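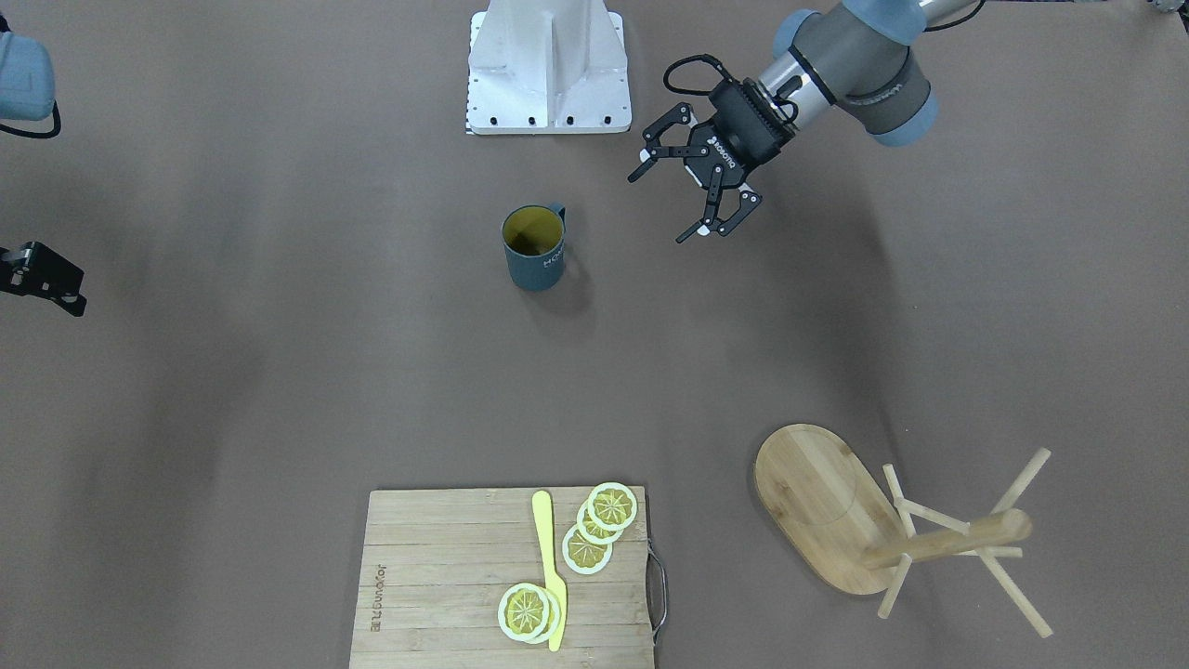
Gripper open above the work surface in a two-arm cell laid out to the Grurnelar practice. Photo: Ploltard

Ploltard Publishes Bench Practice for Two-Arm Robot Cells Handling Household Objects

DROKTHORPE, March – Ploltard today released the second edition of Grurnelar, its written practice for setting up, running and recording tabletop work with two-arm robots. The document applies to fixed-base cells in which both arms share one work surface and handle everyday objects such as mugs, cutting boards, toy food and racks. It is meant to be read together with the safety standards that already apply to the robot and its site, and it does not replace them.

The new edition runs to 40 pages and is divided into 5 parts: cell layout, object placement, arm states, stop and restart, and records. Part 2 has been rewritten in full. The first edition let each site describe the starting layout of objects in its own words. Sites using that text reported that two operators could read the same entry and set the table differently.

Under the revised part, a layout entry must state the position and heading of every object on the surface, including objects the task does not use. Handles and pegs are recorded by the direction they point. Where objects overlap, the entry must say which one lies on top. Objects that extend past the view of the fixed camera are allowed, provided the entry says so.

"Overlap was the most common gap in the old records," said Gion Auer, technical editor of Grurnelar. "If slices are stacked on a board, the order of the stack affects where the fingers can go. The entry has to carry that information."

Part 3 defines three arm states: clear, hovering and in contact. An arm is clear when no part of it is in the fixed camera's view of the surface. It is hovering when the gripper is above the surface or an object without touching either. A layout check may be made only with both arms clear. Cable loops at the wrist count as part of the arm for this purpose.

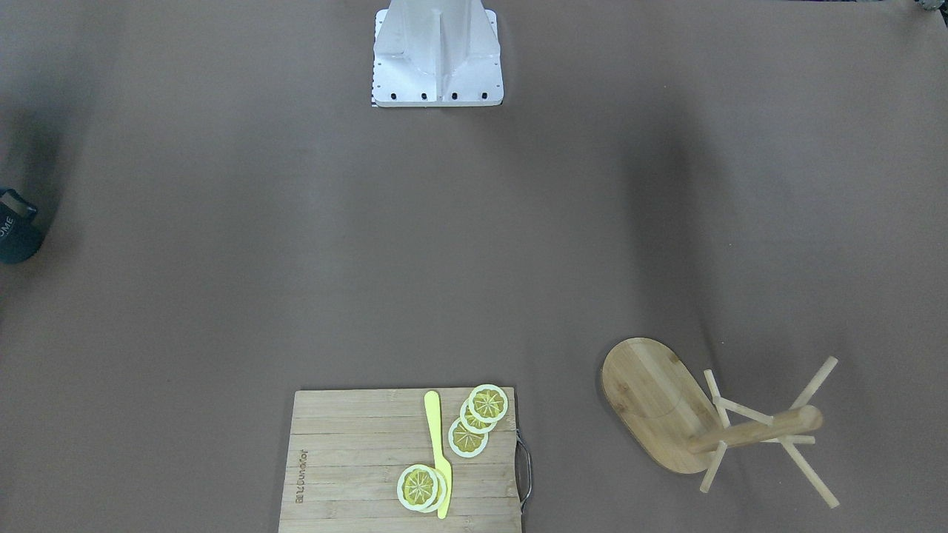
Work surface with both arms out of view. The cutting board, toy lemon slices and mug stand remain on the table. Photo: Ploltard

Lighting is covered for the first time. Sites must note shadows that fall across the work surface, both from the arms and from fixed equipment. The practice sets no limit on shadow, but a change in lighting between two runs has to be logged as a change in the cell.

Part 4 requires that a stopped cell be restarted from a recorded layout. Operators may not nudge an object back into place by eye and continue. If an object has moved, the run is closed and a new entry is opened. The person who resets the table and the person who checks it against the entry should be different people where staffing allows.

The text was tried over 1900 runs at the Shehu test site before release. Comments from operators there led to shorter entry forms and to the removal of a proposed rule on tabletop color.

"We asked for forms that fit on one sheet, and that is what we have," said Glenys Lightfoot, who manages the Shehu site. "Training a new operator on Part 2 takes a morning. The stop and restart rules take longer and should be practiced on the cell."

Sites that hold the first edition may keep using it until their next scheduled review. Records made under it remain valid and need not be converted. A table of changed clauses is supplied as an annex, along with blank forms for layout entries, arm states and lighting changes.

Grurnelar, second edition, is available from Ploltard on request. Requests for corrections should give the clause number and proposed wording.

About Ploltard
Ploltard writes and maintains working practices for automated handling cells. Its office is in Drokthorpe.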